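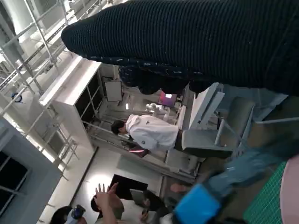
24 Jun 2012. Perno season two, episode 7, dub track against the new picture. The English track drifts. At the head it sits fine, by the first ad break it is late, and after the break it is late by a different amount, so a straight speed change across the whole reel won't fix it. I had put this down to the transfer. After going through the corridor chase again I think the English version was cut. In the original the chase runs long: Disen goes down the service tunnel, loses the lamp, comes back up and meets the two guards. The tunnel is a cheap set, pale metal rails and poles in a lattice with a light behind, much like what runs along the ceiling here, and they use it from both ends to make it look like more tunnel. The second pass through it is where the dub loses time. The footsteps stop and the music jumps a bar. On the English master that pass is gone.

Measured at four places in the reel, frames late:

Head: 0
Before first break: 6
After first break: 18
End of tunnel: can't be measured, no matching line

The 6 is real drift. The 18 is the same drift plus a trim at the break, where the English version loses the fade and goes straight into the captain's log. I slid everything after the break up and it held to the tunnel.

For the tunnel itself there are three ways to go and I don't like any of them much.

1. Run the original music and effects through the missing pass and come back to the dub at the guards. There is one word of dialogue in the gap (Disen says "wait," off camera). It would be in the original language or it would be silent. I tried it silent. His mouth isn't in the shot so it passes, but the older guard turns as if he heard something, and with nothing there it looks like a mistake.

2. Take a "wait" from another episode. The same actor dubbed Disen all season. There is one in episode 3, shouted, and one in episode 12, quiet and close. Episode 12 is nearer. It has room tone under it from the infirmary with that hum. I notched the hum and it still sounds like it was said in a closet.

3. Cut the picture to match the dub. Cleseo asked for the full picture on every episode, so this is out unless they change their minds.

Went with 2 for now, marked as temporary on the sheet. The episode 12 line is on track 9, muted by default. If you open the session and hear silence in the tunnel, that's why.

Music. The jump in the English master is two cues butted together. The original has a long low string note that carries across the pass and then the drum. We have the note clean on the music and effects reel, a little dull on top. I raised the high end slightly and left it. Don't use noise reduction on it. I did on episode 5 and the strings came out watery, and I had to redo that reel from the flat copy.

Line count. The cue sheet that came with season two lists 488 English lines for the first disc. Going by the dub I have fewer. Some of this is crowd and radio chatter that the sheet splits into single lines and I had been treating as one block. Some of it looks like lines that were recorded and then dropped when the episodes were trimmed. If those recordings exist anywhere, they would solve the tunnel and probably the dinner in episode 9 too, where the ambassador answers a question nobody has asked in English.

Wrote to Baumgartner to ask if they kept the dialogue reels from when they stored the season. Their inventory shows the mixed masters and a carton marked "Perno, misc." with no further description. They will open it if we pay the handling. I said yes. They also said the storage list was redone one December when they moved buildings, and that some cartons were merged, so misc. may hold material from other shows.

Names. The dub is not steady on names and I need a ruling before the subtitles go out. In episode 1 the planet is said with the stress on the first half, from episode 4 on it's on the second. That one doesn't matter for text. But the captain calls the engineer by her first name in the original and "Chief" in the dub, all season. Subtitles for the original track should follow the original. Captions for the dub should follow what is heard. So we end up with two text files per episode and they can't be made from each other by search and replace. I had planned on one file. Adds a day, maybe more.

Also the opening narration. The English version has a spoken one over the star field ("In the last years of the treaty") and the original has only music. Fans who grew up with the dub will want it. It stays on the English track. No subtitle for it on the original.

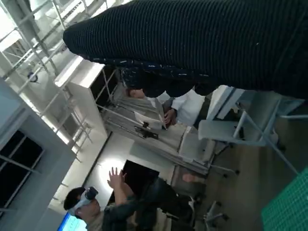
Leonie Berchtold: Read this through twice. I wouldn't trust the 488. That sheet was typed for paying the actors, and a line there means a loop, so a long speech can be three or four of them. You could have every word and still come up short. On the tunnel, try the episode 3 shout pulled well down with some of the guard's footsteps over the front of it. He's supposed to be at the far end of a pipe. The quiet one will always sound too near. And please ask Cleseo about the narration before we lock it, they cut it from season one and didn't tell us until the test discs.

Tried the shout. Pulled it down, rolled off the bottom, used the same reverb as the lamp falling. Better than the quiet one by a good way. The end of the word is clipped in episode 3 because the door slams on it, so I faded early and let the footstep cover it. The guard's turn now makes sense. Moved it to track 9 in place of the other one and kept the episode 12 take on 10, muted.

Asked Cleseo about the narration. Waiting.

On the count she is likely right. Checked the captain's speech in episode 2 against the sheet: one speech, four entries. I will stop using the sheet as a check on what's missing and go by the original script pages instead, where we have them. We don't have them for 9.

Remaining drift in episode 7 after the tunnel: none I can hear. The last scene on the bridge has a line from the engineer that lands a hair early, but it does that on the old broadcast copy too, so it was dubbed that way. Left alone.

Settings, so I don't have to look for them again:
Head sync on the first door sound, not on the music
Speed change applied to the dub before any trims
Break trims done by hand, each episode
Fades 20 frames into and out of original effects
Save the session under the episode number plus "sync2." The "sync1" files are the ones with the wrong speed and should not be opened

Episode 8 next. Looked at the first reel only. Same trim at the break. There is a scratch on the dub through the garden scene that isn't on our list, loud, under the talking, lasts nearly 30 seconds. Will need the carton for that or a lot of hand work.

Still to do: level on the lamp falling, new label for the episode 5 reel, send the names question off with both readings of the engineer scenes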